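I've had the Plutitz practice package on my computer since October and have been meaning to write it up. It's a simulator for people who want to learn arm programming without buying an arm. You install it, pick a task, and write your moves in a plain script window.

The base kit comes with 13 tasks. I skipped the early ones, which are mostly moving the arm from one pose to another, and went to the set where you work with a small device on a table. You get one arm, one table, one object and a gray grid floor. There's nothing fancy about the looks, but it ran fine on my old laptop.

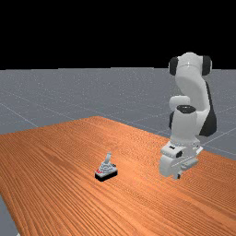 The white arm and the lever device on the table in Plutitz.

My first scripts were bad. I had the height wrong by 2 centimeters and kept getting an error I didn't understand. The manual covers this in one line near the back. Bit-na Sung, who sells the package through Undon, answered my email the same evening and told me to set the table height first and measure everything else from there. That should be on page one.

After that I made better progress. I like that you can stop a run at any point and swing the view to another side.

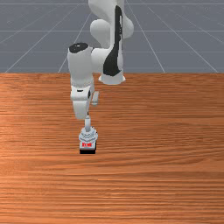
Wrist angles took me longer to learn. You type them in as numbers, and there's no slider, so I spent a lot of time changing a value, running the script and changing it again. Yi-an Ok uses the same package and keeps a text file of angles that work. I've started one too.

The license lasts 6 months and covers one computer. The log keeps your last 1,000 runs, which is plenty for me. I'll renew it, mostly for the second task set. If you already own a real arm, I'd try the free trial before paying.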